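Unit 2: Setting up the Druveo two-arm cell for the pencil task
Notes by Kwadwo Appiah, Endberg workshop

Welcome back, everyone. Last unit we bolted the Druveo down and got both arms homed, and I know a few of you are itching to press the green button. Bear with me a little longer! Before we teach a single grip point, we work out on our own hands where the grippers ought to go, and then we set the fixtures to suit.
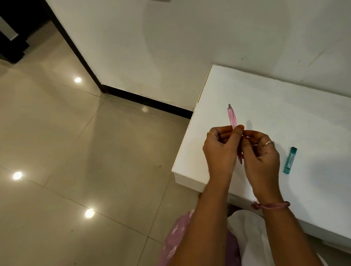 Start with the work surface and clear it properly, then decide which arm is going to hold and which is going to work. Write it on the cell sheet, because swapping halfway through means re-teaching both sides (I did this in August and lost an afternoon). A person sorts it out without thinking: the left hand has its fingers curled around the middle of the pencil and the right pinches the barrel with thumb and index finger. Call those your hold point and your work point. Anything else on the table, like the little teal container off to the right, needs a marked spot of its own outside the sweep of both arms.

Next come the grippers. Fit the Gimport soft pads, wipe them, and load program 818 with the speed override at 13 per cent. Leave it there until both arms have run the whole path cleanly – please don't be tempted to go to 100 on the first day.
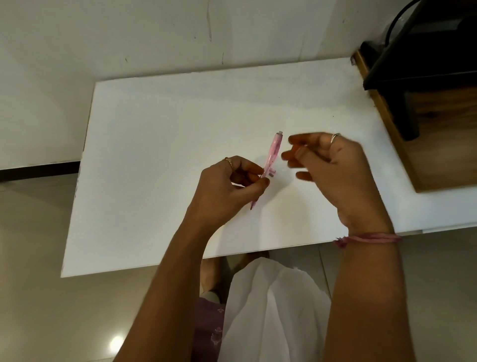

With the speed still down, jog the holding arm in first and let it settle before you bring the other one across. If the pads meet, back off the second arm and check your tool offset in Amissah before you touch the taught points.

Tool height is the last thing to set, and it's worth a fresh cup of tea and a bit of patience. Bring the arm down in small steps, and use the pencil itself as your gauge. You want it nearly vertical with the point just shy of the white surface, pinched at the top end and steadied lower down at the darker grip.
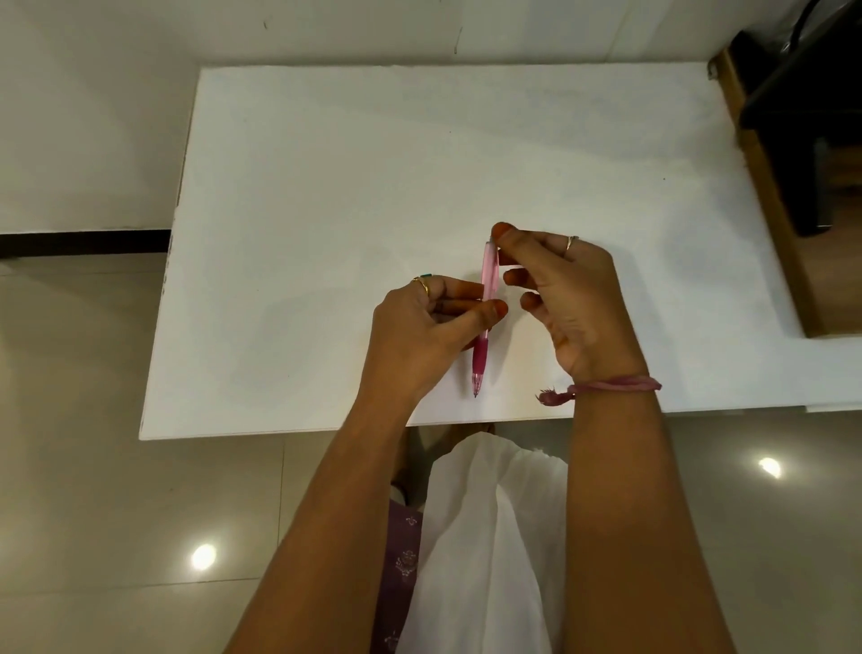
Wear on the pads will shift that height over time, so recheck it at the start of every session and note the reading on the cell sheet. Look at the lower contact as well as the top one. The thumb pressing on the grip section is the contact we copy with the left pad, and a worn pad there lets the barrel lean. If yours leans, change the pad, re-zero the tool height and run 818 again at 13 per cent.

For next time, bring your cell sheet with both points filled in.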